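3.2 How we gathered the demonstrations

I should say straight away that the plan we started with in October isn't the plan we finished with. Oksana Panasiuk and I had drawn up a tidy list of 200 tasks, each one written out as a single sentence ("put the green bag on top of the cage", that sort of thing), and we meant to record every task the same number of times and go home. Two weeks in, we had lovely recordings of the easy tasks and hardly anything usable for the rest, so we tore the list up and began again with 139 tasks, all of them to do with shop goods.

Shop goods are a lot of fun to work with, and a bit maddening too! A fizzy drink bottle is stiff and tall and wants to tip over, while a bag of crisps gives way wherever you hold it and never sits quite the same way twice. We wanted both kinds in one layout, so that whoever was driving the arms had to change their grip partway through a session (the learner should see that change happen, and see it often). Most of our layouts are built round a wire cage next to the belt, as in Figure 3, with the bottles standing inside and the bags laid over the top rim.

Marta Kuzmenko did the lion's share of the driving at our Skemness lab. She works slowly and very smoothly, and her recordings looked so much alike that I got worried. If every example comes from one careful person, the learner picks up that person's habits along with the task. So we asked the Trostberg group to record the same layouts with their own drivers, some of them quite new to it, and we kept their fumbles as long as the task got done in the end. A dropped bag that gets picked up again is a really useful thing to have on record, and I'd happily have taken more of them.

All the recordings went into Zuvus, our storage and labelling tool, where each one was watched through once at normal speed by somebody who hadn't driven it. We stopped at 2,000 accepted recordings. I was pickier about starting positions than anything else: between one recording and the next we shuffled the bottles and turned the bags, and if the watcher couldn't spot a change from the recording before, we threw the newer one out.
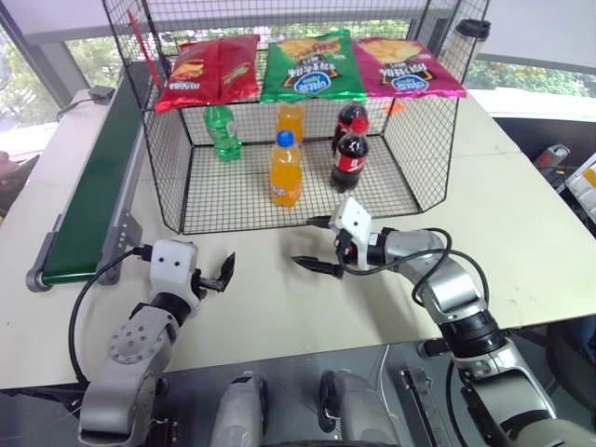
Figure 3. A layout with crisps on the cage rim and bottles inside, both grippers open.

Why not simply record the same task over and over until the learner gets it right?

It tends to learn the exact positions it was shown and then gets lost when something has moved, so we spent our hours on varied starts instead.

We also wrote down the driver and the time of day for every recording, following the note-keeping habit described by Ostapchuk, and those two columns are used again when we split the data for testing.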